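Vistgate Tenants' Association
Minutes of the General Meeting, Tuesday, June 28, 2022
Etlow Room, ground floor

The meeting opened late, the key to the room having been left inside the room. Minutes of the February meeting were approved with one correction: "heated discussion" now reads "discussion."

1. Laundry room
Dryer 2 still takes quarters and gives nothing back. Daly Appliance has been called again and promises a visit "this week," a phrase members remembered from February. Agreed to tape over the coin slot.

2. Surplus office equipment
The office has replaced its computers and offers the old accessories to residents free of charge. A member asked if they work. The office replied that they are free.
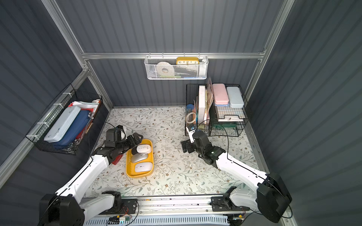

Three computer mice in a yellow tray.

3. Bicycles
Two bicycles have been chained to the back stair rail all winter. Each owner present believed the rule applied to the other one. Notices will go on both.

4. Money
Balance stands at $421. The quote for repainting the lobby was read aloud and then put away. A motion to paint only the part visitors see was carried, 13 in favor, 2 against.
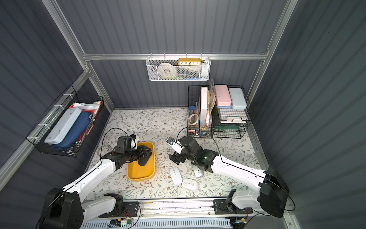
OLD BUSINESS

Tirnon Street gate: The gate now closes. It does not open from the street side after dark, which the installer calls a feature. Office to ask for the feature to be removed.

Noise: The rule on quiet hours was read again at the request of the third floor. The fourth floor asked that it be noted they were listening.

Next meeting to be posted by the mailboxes. The key will be kept at the office.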